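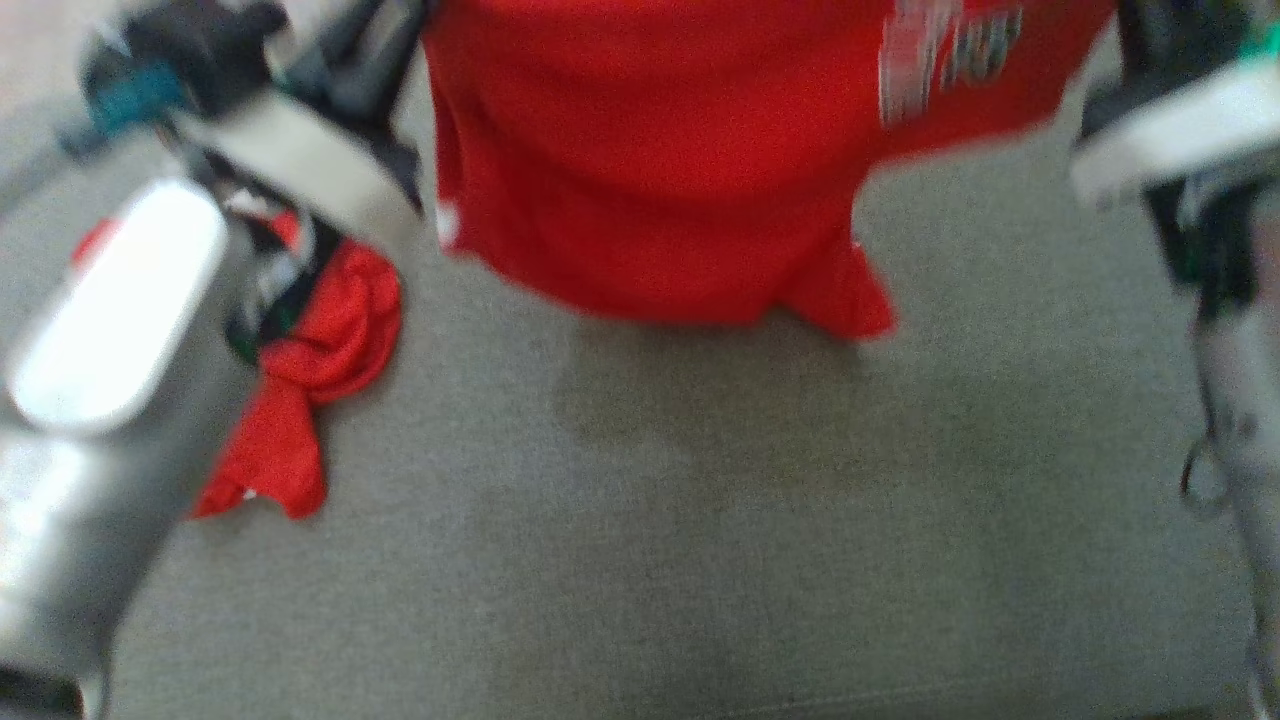 Where Do Old Team Uniforms Go?

A project report by Kylie Merrick and Shayne Quinlan
Course supervisor: Lorraine Kerslake

1. Background

Youth sports leagues in Valtmont order new uniforms almost every season. We wanted to find out what families do with the old ones. Both of us played in the Whitelaw recreation league, and we each had a drawer of shirts we could not wear anymore.

2. Method

In February we handed out a one-page survey to families in the league. We got 100 completed forms back. We also interviewed Bronwyn Hinds, who runs the secondhand store on Whitelaw Avenue, and Vaughan Mudgway, who orders uniforms for the league. Forms that came in after 31st March were not used.

The survey asked how long a uniform was worn, where it was kept after the season, and whether the family had ever tried to pass it on. Families could write comments on the back. Most of the comments were about sizes. 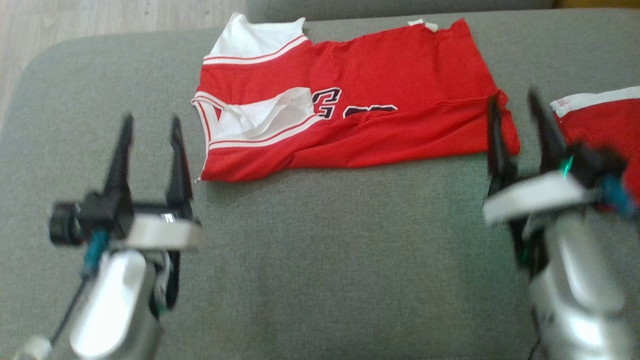 A common complaint was that a child outgrew the shorts before the top. Families then had half a uniform, and the store would not take half a set.

3. Results

Keeping the uniform at home was the most common answer. Only 17 families had donated one, and nine had sold one. The rest had kept them, thrown them out, or could not remember.

Ms. Hinds told us that names on the back are the main problem. A plain top sells within a few weeks, but one with a surname can hang there all year. Polyester also holds odors, so she turns some donations away at the counter.

Mr. Mudgway showed us the order records. The league has bought 3,033 uniforms since it changed suppliers. It does not collect any of them back. 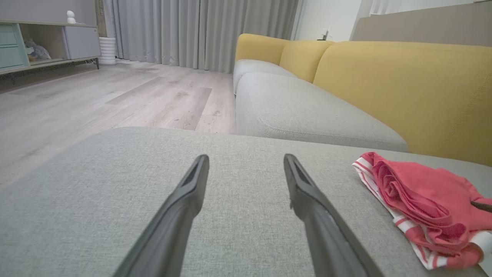

Figure 3. Red-and-white clothing on a sofa cushion.

4. Limits of the study

We only asked one league, and families who care about waste may have been more likely to answer. We did not weigh anything, so we cannot say how much fabric is involved.

5. Suggestions

The league could leave surnames off and hold a swap table at sign-up. Mr. Mudgway said he would bring up the swap table before the next order goes in.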